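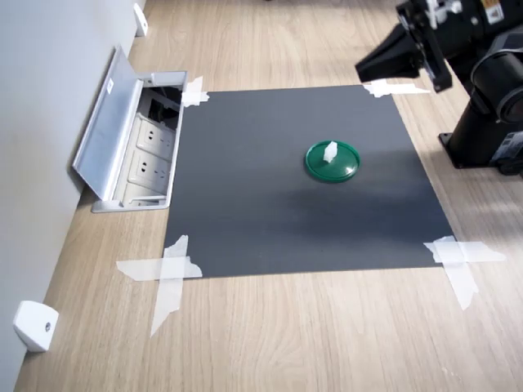
Gripper test station: arm, taped mat and lid with upright knob.

Operators wanted — gripper comparison, June

Zonero is hiring four operators to compare parallel grippers on small household parts. Each operator runs 300 grasps per finger set and logs slips, missed contacts and controller faults. Shifts are 8 hours, with training on the first shift. Prior teleoperation experience is useful but not required. Apply through the Zonero jobs page.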